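Clorker card swap moves to bigger room, adds Sokard die-cut table

April 24, 2024

The Clorker handmade card swap is moving. Same weekend as last year, bigger room – upstairs at the Matei Arts Hall, not the library basement. Doors at 10, tables close at 4.

Organizer Teodor Pană confirmed the change this morning after sign-ups passed the old room's limit. Swappers mailed in or dropped off 1,808 cards last time. He expects more this year and wanted space to lay them out flat so people can see the insides too, the pop-ups especially.

Rules mostly unchanged. Bring up to 20 cards, take home the same number. Envelopes required. No store-bought fronts, no printed-at-home clip art. Stamped, layered, stitched, quilled, watercolor all fine. Put your name and town on the back in pencil. Glitter cards go in a sleeve, please – last year's got all over the felt ones.

New this time is a Sokard die-cutting table by the windows. Free to use, bring your own cardstock. Ten minutes a turn if there's a line. Dies for tags, scallop circles, small envelopes and a gatefold base. Larger dies are staying at the shop for now. 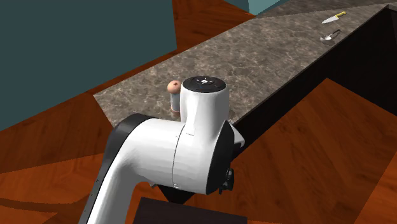 White robot arm by a speckled gray granite countertop. Computer rendering.

Valentin Rusu is teaching two classes, both in the side room. Morning is a slider card with a hidden money pocket, good for graduations. Afternoon is an accordion book with a ribbon closure, beginners welcome but you do need to be okay with a craft knife. 16 seats each. Kits are included and have the paper, ribbon and chipboard already cut. Bring a bone folder, a ruler and whatever adhesive you like. The slider class was more then half full when we checked.

Favex is giving paper pads for the door prizes. Drawing at 3, must be there to win.

Leftover cards go to the county nursing homes again. In March the group dropped off 917 of them, mostly birthday and thinking-of-you. Pană said the homes asked for more blank ones and a few in large print. Sympathy cards are welcome too but keep them in a seperate box.

Parking is behind the hall, enter from the alley side. The elevator works but it's slow. Coffee downstairs, no drinks at the card tables.

Sign-up sheets for the classes are at the Clorker front counter. No phone sign-ups. Swap itself is free, walk-ins ok until noon.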